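Software notes: perception and planning on the suturing bench

Release 2 of the bench stack was tagged in September 2024 and is now running at both Fallumham and Rirkis. Most of the changes are in the perception node and in the thread planner. The low-level controller is unchanged apart from one fix to the jaw effort limit, described further down.

The largest change is in calibration. The old routine solved for the hand-eye transform once at startup and kept it until the process was restarted. Cable stretch in the wrist made that a poor assumption, and the error showed up mostly in rotation about the shaft axis. The new routine keeps a running estimate and corrects it from the wrist views whenever enough of the tool is visible.
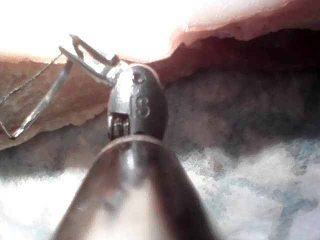
The running estimate is held by a small filter that rejects any update with a residual above a fixed threshold. Rejected updates are logged with the joint state, so a bad encoder can be told apart from a bad detection. Anyone replaying logs from June should pass the legacy flag, or the filter will discard nearly every frame.

Thread tracking has moved from a per-pixel mask to a spline fit. Ratree Paisan wrote the fitting code and trained the segmenter behind it on 770 labeled frames, with 186 held out. The spline carries an ordering along the thread, so the planner can ask for a grasp point at a given arc length from the tissue instead of picking the nearest dark pixel.
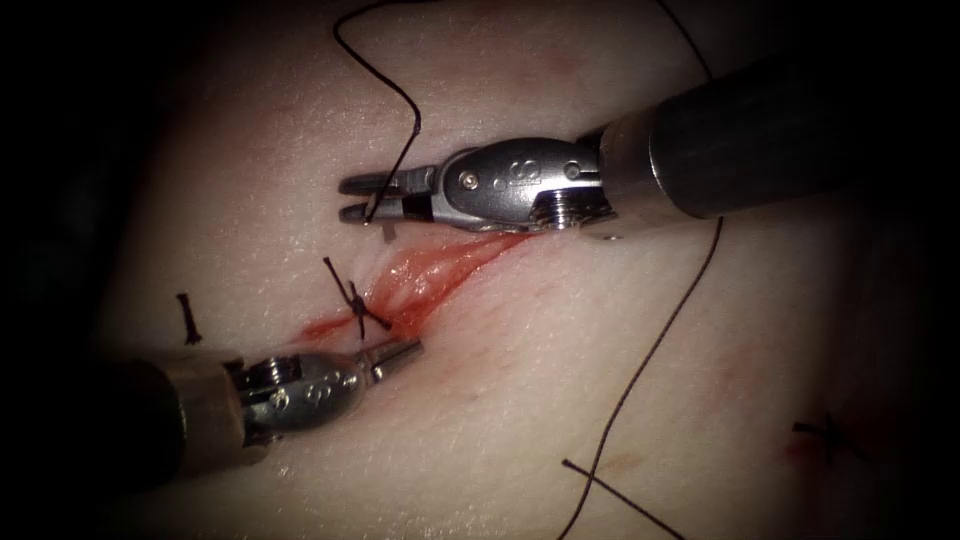
Crossings are still the hard case. The fit has to decide which branch continues through an intersection, and it does so by comparing tangent direction and curvature on each side. Where two black strands cross at a shallow angle, as they do near the bottom of the pad, both pairings can score close to equal. The tracker now keeps both hypotheses alive and reports the ambiguity to the planner. Cut tails on a finished knot go through a separate short-segment class and are left out of the spline — they were the main source of false grasps in the previous release.

Changes to the planner and controller:

1. Grasp requests now include an approach cone. Requests without one are refused with an error, where previously a default was filled in silently.

2. The jaw effort limit is read from the tool profile at load time. Profiles written for the Bhatia driver need the new field added by hand.

3. Needle pose is estimated by an arc fit with a free radius. Jaw opening is checked against the pose before the approach starts.
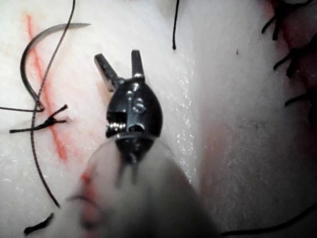

4. The Novura log viewer can overlay the spline, both crossing hypotheses and the filter residual on one timeline. Traces of over 800 seconds should be split first; the viewer loads the whole file into memory.

Known issue: specular highlights on the pad can break the spline into separate pieces. A merge step is on the development branch but has not been tested on the wrist views.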